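**Tannous oval laundry basket, white with tan rim**

I have bought three laundry baskets in the last few years and thrown out two, so I didn't expect much from a plastic tub with holes in it. The Tannous came from the housewares store in Billport, where a card on the shelf promised it would carry "up to 60 liters with ease." I don't know what the ease refers to. Sixty liters of wet towels is not easy in anything.

Let's start with the shape, as that's what the packaging goes on about. It's a cross between an oval and a rectangle, and the claim is that this sits better against your hip than a square one. Maybe a little. I carried it up and down the stairs for nine weeks and what I noticed more was that it doesn't bang the door frame on the turn. That's worth something in a narrow house.

The handles are at the two ends. Fine for two hands, less fine if you carry on the hip and need the other hand for the door, when you end up holding the rim. The rim is ribbed, and I assumed the ribs were there to look like something more expensive. They do give you a bit of grip. They also collect lint, and a damp cloth won't shift it. I use an old toothbrush.

The small holes all over the sides are sold as ventilation. I'm not convinced. I left a load of damp gym clothes in it overnight and they smelled exactly the way damp gym clothes smell. What the holes do well is let you rinse the thing out in the shower and have it drain from the sides. The pattern is small enough that socks and straps don't poke through, which was my main complaint about the Grutell I had before.

The white plastic shows every scuff. Mine has a gray streak along one side from the basement wall in Rendville, where we lived until last month, and dish soap hasn't touched it. The tan rim hides dirt better, and I'd have taken the whole basket in tan if they made one.

For a single red garment or a couple of shirts it's far too much basket. For a full load it's about right, if you don't heap it.

Would I buy it again? Probably, on sale. At full price it's still a tub with holes.

– Gadisa Alemayehu 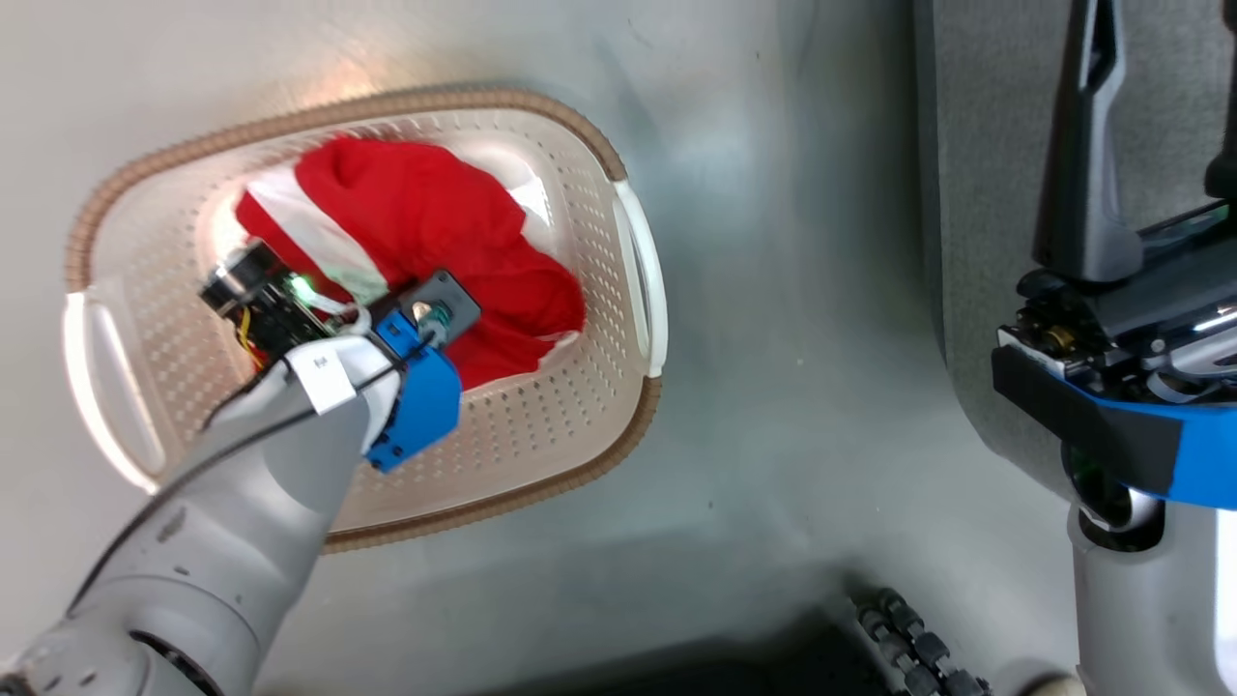

Sugeng Latuheru: I've had the same one since November and I disagree about the handles. Carry it lengthwise in front of you and they're in the right place. You're right about the lint, though. I gave up on mine and just let it be fuzzy.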